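Water bills to rise in Vultholm as council backs leak program

27 April 2022

Households in Vultholm will pay more for water from September after the town council voted to bring forward the replacement of ageing mains in the Berik area.

The fixed service charge will go up by $7 a quarter. The usage charge stays the same for now, but will be looked at again when next year's budget is drawn up. Pensioners and other concession card holders will not pay the increase in the first year.

Council says the extra money will go into a separate account that can only be spent on pipes, valves and meters. A report tabled at the meeting listed 229 bursts and leaks on the town network over the past five years, most of them in the older streets between Van der Merwe Road and the river flats. Some of the mains there were laid before the town had a sewage plant, and the drawings that show where they run are incomplete.

The work will be carried out in stages, starting at the Berik end of Van der Merwe Road. Claritz, the contractor that relined the stormwater drains under the main street, has been given the first stage. Crews will dig at night where the road is narrow, and one lane will stay open for buses and emergency vehicles.

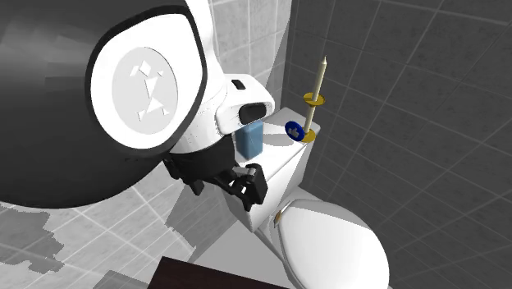 Charging everyone the same flat amount is unfair on people who live alone and hardly use any water, one Berik resident told the meeting during public question time. The resident asked for the increase to be put on the usage charge instead, so that those who water big lawns through summer would carry more of the cost.

Council staff replied that the cost of keeping a pipe in the ground is much the same whether a house draws a lot of water or a little. They said a usage-based increase would also bring in less money in wet years, when people leave their sprinklers off, and that the program needed a steady income to keep crews on the job. A motion to split the increase between the two charges was put and lost.

The first stage covers 728 properties. Each will get a letter at least two weeks before any digging starts in its street, and a card in the letterbox the day before the water is turned off. Most shut-offs are expected to last less than a working day. Residents on home dialysis, or with another medical need for a constant supply, are asked to ring the council office now so they can be put on a priority list.

Water may look cloudy or brown for a short time after the supply comes back. Residents should run the cold tap closest to the meter until it clears, and hold off on washing white clothes until then. Taps inside should be left alone until the outside one is running clean, as grit can lodge in the washers. Anyone whose water is still discoloured the next morning can ask for the main to be flushed again at no charge.

The council also agreed to a small rebate scheme to run alongside the mains work. Owners and landlords who replace a single-flush toilet with a water-saving dual-flush model can claim part of the cost, with money set aside for 300 rebates in the first round. The work has to be done by a licensed plumber, and the invoice must show the address and the date the old toilet was taken out. Tenants can apply with a signed note from the owner. 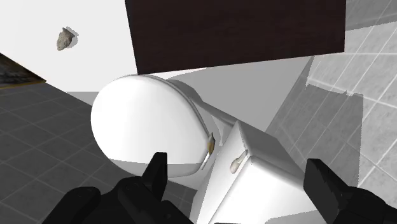
Toilet rebates will be open to owners, landlords and tenants.

A slow leak from a cistern into the bowl is one of the most common causes of a high bill, according to the report. A few drops of food colouring in the tank will show it up. If colour gets into the bowl within half an hour without the toilet being flushed, the valve or seal needs to be replaced. Council will leave free packets of dye tablets at the library and the Berik community hall while stocks last.

A second proposal, to fit every house in town with a meter that can be read from the street, was put off. Councillors asked for a firmer price and for advice on what would happen to the current meter readers, who are employed by the council on part-time contracts. A report is due back before the end of the year.

Maps of the first stage are on display at the council office and will be posted on the town website. Written comments on the order of works can be handed in at the front desk or sent by email. Rebate forms will be available from September, and claims will be paid in the order they are received.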